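Skimby Disassembly Cell: Second Progress Report
Reporting period ending July
Prepared for the Cellier Fund by Els Visser, project lead

1. Purpose of the work

The Fund supports a comparison of grippers and controllers for taking used desktop computers apart and putting selected parts back in. The long-term aim is a cell that a refurbishing workshop can run with its existing staff. This report covers the second stage, in which we moved from single-part trials on a bench plate to trials on complete computer cases.

2. Work carried out

Two grippers were compared on the same pair of arms. The first is the parallel gripper bought at the start of the grant. The second is the Derkow gripper, which has a longer stroke and a lower closing force. Each was run under the controller supplied with the arms and then under the Coetzee controller, which reads the force at the wrist more often and allows the arm to give way on contact.

Riaan Mathebula wrote the motion programs and kept the trial log. Wilson Huaranga designed and printed the fixtures. Fabian Zwahlen was responsible for camera calibration and for the safety review, which was completed before any trial with a full case took place.

In total, 1,815 grasp attempts were logged. Of these, 300 were processor placements, the task that the Fund's assessors asked us to treat as the main measure. The remainder were divided among memory modules, drive carriers and cable connectors.

Processor trials use a tower case laid on its side with the panel off, so that the socket can be approached from above. The processor begins each trial in a recessed holder on a printed tray beside the case.
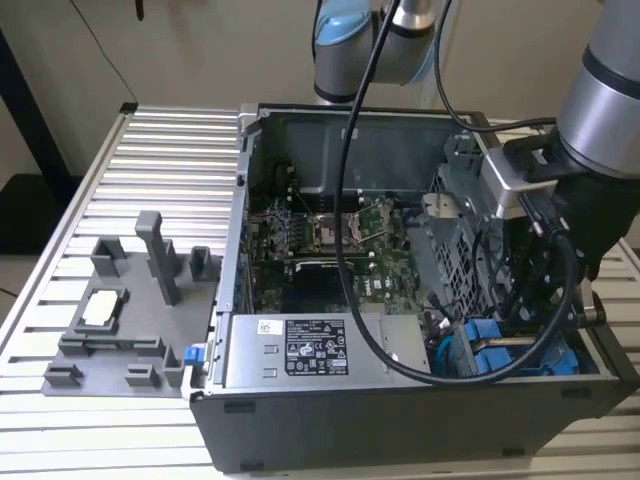 Figure 1. Work area for the processor trials, with the fixture tray to the left of the open Dell case and the motherboard socket empty.

The position of the case is taught once at the start of a session and checked by camera before each run. In the first stage we relied on the taught position alone. Small shifts of the case then went unnoticed until a part was presented to the socket at the wrong place, and several early results had to be set aside.

3. Findings so far

The choice of controller has had more effect than the choice of gripper. With the supplied controller, both grippers tended to press the processor against one side of the socket when the approach was slightly out of line. The Coetzee controller allowed the part to settle, and the operator had to step in far less often. We do not yet consider the placement figures settled enough to publish.

The Derkow gripper performed better on drive carriers, where its longer stroke removed the need for a second approach. On small connectors it was the weaker of the two. Its fingers are wide, and in a crowded case they touched neighbouring parts. Narrower fingers have been ordered.

Cable routing on the arms needs further attention. A loose loop can reach into an open case during a low approach, and the motion programs currently allow for this by moving more slowly near the power supply. A fixed guide along the forearm is being drawn up.

4. Difficulties and delays

Delivery of the Coetzee controller was late, and trials with it began 13 working days behind plan. Part of this time was recovered by carrying out the fixture work early. The trials on slim desktop cases have been moved to the next period. No change to the overall budget is requested.

5. Next period

The following work is planned:

Repeat the processor placements with the narrower Derkow fingers.
Fit the cable guide and restore full speed near the power supply.
Begin trials on slim desktop cases.
Give the assessors access to the full trial log, including the results set aside.

Trefor Gough will take over the trial log when Riaan Mathebula moves to the controller work full time. Requests for the log or for a visit to the cell should be sent to the project lead.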